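Stop paying for the guitar on the wall

4 min read · 18 comments · 41 shares

Wrote most of this standing up between lessons so forgive the mess.

Every January I get the same email. Somebody's kid got a guitar over the holidays, or somebody got one for himself, and can I make it playable. Usually I can. Usually it needed an hour on a bench before it ever left the store. And it didn't get that hour. The store spent the hour hanging it nicely under a spotlight.

So, my opinion. Music stores should sell the setup first and the instrument second. Print it on the tag. "Set up by" and a name. No name, no sale.

I teach out of Brerneck, two rooms over a dry cleaner. I see what comes through the door. Last winter a Pisharody acoustic, $300, new, strings so high at the twelfth fret that a grown man would quit. The girl who owned it was nine. She thought her fingers were weak. They were fine! I lowered the saddle, cut the nut slots a hair, and she played a whole G chord and looked at me like I'd been hiding it from her.

Now the other side, because I can hear Murali Thomas already. Murali ran a shop floor for years and he'll tell you the margin on a cheap guitar is nothing. Strings, a fret check, a truss rod tweak, that's the profit gone. Fine. Then charge for it. Put it on the price. People pay for a gig bag they don't need and a clip-on tuner that eats batteries. They'd pay for a guitar that plays in tune if anyone behind the counter explained what that meant. 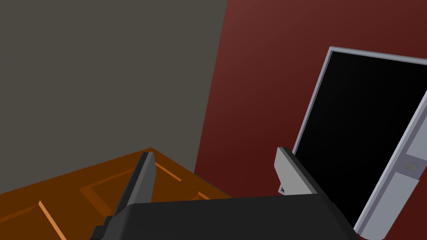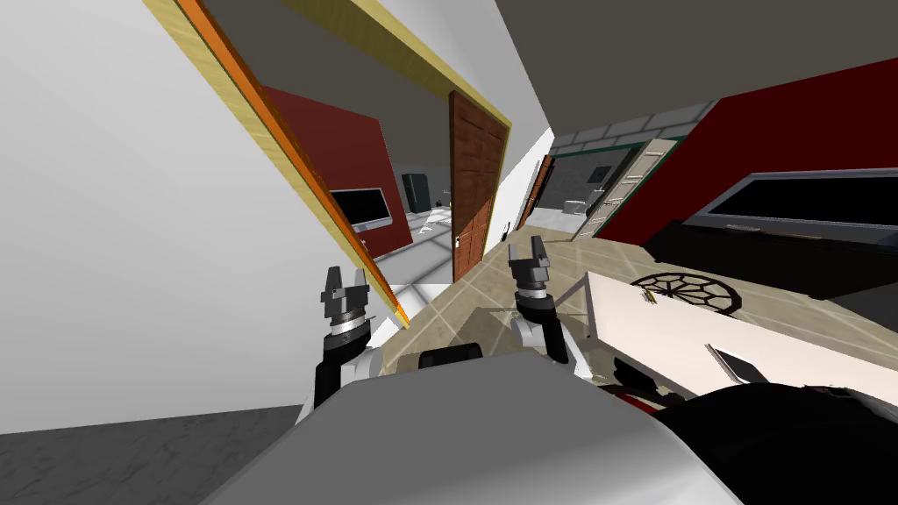 Does an expensive guitar need a setup too?

Most of them do, at least a light one. Wood moves when it travels, and the factory has no idea what strings you like or how hard you hit them. A pricey neck will still shift in a dry house.

Back to money. Sharada Menon, who plays bass in a wedding band and is harder on gear than anyone I know, bought a Skernurov for $2254. Beautiful thing. Buzzed on 3 frets. She took it back and was told to "let it settle in." Let it settle in! A fret doesn't settle in. It's high or it isn't. She ended up paying Elango Unnithan to level it, and it's the best bass in the county now, and the store got a nice review for it. Elango got a coffee.

That's what bugs me most. The repair people are treated like plumbers you call when it's already leaking. Put them up front by the register. Let the customer hand over the guitar and say I play soft, I play with a thumb pick, I have small hands, whatever it is. Ten minutes of talk. It would sell more guitars than the wall does, I'm sure of it.

Used is a bit better, oddly. I got my Samum for $700 from Chantal Morin and she'd had it so long that every problem it ever had was sorted out by somebody before me. Worn finish, ugly tuner on the low E that doesnt match. Plays like butter. When a student asks me what to buy I send them to the used rack and tell them to play every fret on every string, slowly, and ignore the eye rolling from the counter.

Online is its own mess. I don't hate it. But the few sellers who do a real setup bury it under the shipping policy, and the ones who don't will write "professionally inspected," meaning a person looked in teh box.

One more thing, then my four o'clock is here. Parents. If your kid says it hurts, it might be sore fingertips, that's normal for a few weeks. It might also be the guitar. Have somebody who plays try it before you cancel the lessons. Hema Pai at the school does it for free at lunch, she'll even change a string if you bring one.

Share this · 41 shares · 18 comments

Recent posts
Nylon strings for little hands
Why I quit using a capo for a year
What your teacher wants you to practice (scales, sorry)
Humidity and the dry cleaner downstairs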